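Pegboard Days at the Dulesby Tool Corner

Posted 9/19/19

I have wanted a proper pegboard for as long as I've had a drawer full of tangled pliers, and now the Dulesby workshop has one! A few favorites so far — more to come when the second panel goes up in January.

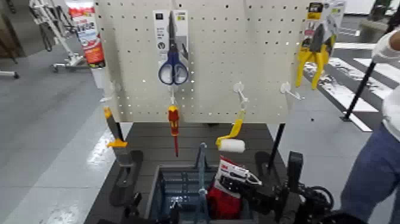 Small jobs get first claim on the board, so it's a mix of scissors, a screwdriver, pliers and a paint roller. I love that little roller with the yellow handle, and the white pegs still sitting empty on either side are begging for a putty knife and a tape measure. The basket down front is for anything that hasn't earned a hook yet.
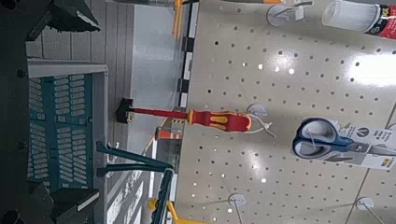 Screwdrivers were the big debate, because everyone reaches for a different one. The chunky red and yellow one won its spot next to the blue-handled scissors, and those fat yellow grips are so easy to find in a hurry — my kind of tool. Next up is the Mudus shelf, all 46 jars of screws.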